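The Apple Nobody Ate: Fruit, Plates and the Prollham Canteen
Design and Society, second-year project report
Submitted 2020-05-18

1. What we set out to do

The canteen at Prollham sells fruit from a wire basket next to the till, where it competes with flapjacks and loses. Our group wanted to know whether an apple would do better if it were treated like food, with a plate under it and a bit of cloth, instead of like something left behind by a previous customer.

We began in October with large ambitions. The first plan covered bananas, pears, grapes and a thing called the Yurt, a folding cardboard fruit stand that two of us had designed and all of us came to dislike. The Yurt would not stay up with more than three pears in it. It has been moved to Appendix B, where it can do no more harm.

2. Plates and cloths

Jetier, who supply the canteen, lent us 4 kinds of plate. The side plate made any decent apple look enormous and slightly threatening. The soup bowl hid it. The oval platter suggested that more food was on its way, which was unfair on everybody. We settled on the plain white dinner plate, mostly for its wide rim, which leaves a good margin of nothing round the fruit.

For cloths we tried cream, a green check and dark grey. Cream showed every crumb by noon. The check was voted cheerful and then ignored. Grey won, though one member of the group still says it looks like a funeral tea.

The apples were bought by the box from Herkach, a greengrocer near the bus station, and we asked for ones with a mixed skin, red going to yellow. Stems stayed on. We also agreed, after an argument longer than this section, that the apple should sit off-centre.

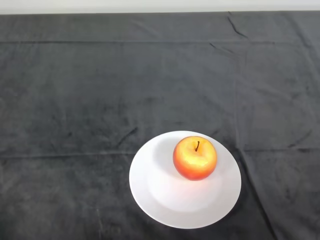 Amira felt that a whole apple on a dinner plate was asking to be eaten with a knife and fork, and that most students would sooner go hungry than do that in front of their friends. She wanted slices. We did try slices for one lunchtime and they went brown before the second sitting, so the whole apple came back.

3. What happened

Over the trial we put out 148 plated apples and kept the basket going as usual. We handed out 770 comment slips and got 468 back, a better return than we deserved. A good many dealt with the price of chips.

Of the slips that mentioned fruit, the commonest remark was that the plated apple looked nice. The next commonest was a question about whether it was for sale. We had not put a price on it – a mistake we noticed in the second week and would like marked gently.

Once there was a price card, plated apples sold a little faster than basket ones. The kitchen staff pointed out that each sale also gave them a dinner plate to wash, and they pointed this out daily.

4. If we did it again

Price card from the first day. Smaller plates, but not as small as the side plate. We would ask the kitchen before borrowing the good cloths, and we would leave the Yurt at home.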